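Pruvstead tabletop cell

The Pruvstead tabletop cell is a small manipulation workstation consisting of a single robot arm, a two-finger electric gripper, a wrist-mounted camera and a table. It is maintained together with a simulated counterpart, in which the same setup and inspection steps are carried out before they are applied to the hardware. The cell takes its name from Pruvstead, the site where the first unit was assembled. The arm mount and table frame are supplied by Hullard, and the gripper controller by Vaněk.

Layout

The arm is bolted to a steel plate at one side of the table. The table has a plain light top with no printed grid or markers, and its edges serve as the reference for calibration. The camera is fixed to the wrist behind the gripper, so that the fingers stay in view at all times. Loose household and office items are used as test objects.

Setup

Setup begins with the arm powered and the gripper unloaded. The controller drives the fingers together at low force until the motor current rises, and the position at that point is stored as zero. The fingers are then opened to the mechanical stop and the full stroke is recorded. If the stroke differs from the stored value by more than 2 percent, the linkage is inspected before work continues.

The camera offset is set next. The arm is moved to the viewing pose and the operator compares the position of the fingertips in the live image with their position in the simulated one. Corrections are entered in the Nilto configuration file, which both versions of the cell read at startup. The simulated view is checked with objects on the table, as an empty surface gives little indication of errors in scale or tilt.
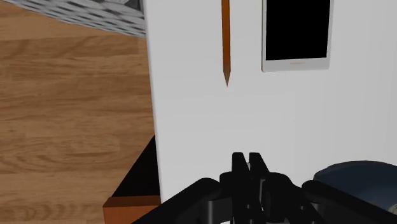
Simulated wrist view of the table, with the gripper fingers closed or nearly closed and a pencil, smartphone and dark blue dish on the surface.

An error in the camera offset usually appears as a sideways shift of the fingertips. An error in the finger zero leaves the camera view unchanged apart from the gap between the fingers, and the two are therefore corrected separately. The finger zero is always set first.

Routine care

The finger linkage is wiped with a dry cloth at the end of each working day. Oil is not applied to the outer joints, where it collects dust and paper fiber. The screws on the gripper body are checked for tightness every 15 days of operation. Finger pads are replaced in pairs.

The table edge is measured again whenever the table has been moved. In the simulated cell the corresponding step is a change to the table pose in the configuration file, after which the view is rendered again and compared with a stored reference.

Faults and repair

The most common fault is uneven finger travel, in which one finger reaches the center line before the other. The cause is normally a worn pivot bushing. The gripper is removed from the wrist, both bushings on the affected side are replaced, and the zero procedure is repeated 3 times. The fault is considered cleared when all of the stored values agree.

A second fault is drift of the wrist camera, traced in early units to a bracket that loosened under vibration. The bracket was redesigned in November, and the revised part can be fitted to older cells without changes to the wiring. Cells with the original bracket require a new camera offset after every gripper removal.

This article was last revised on September 24, 2024.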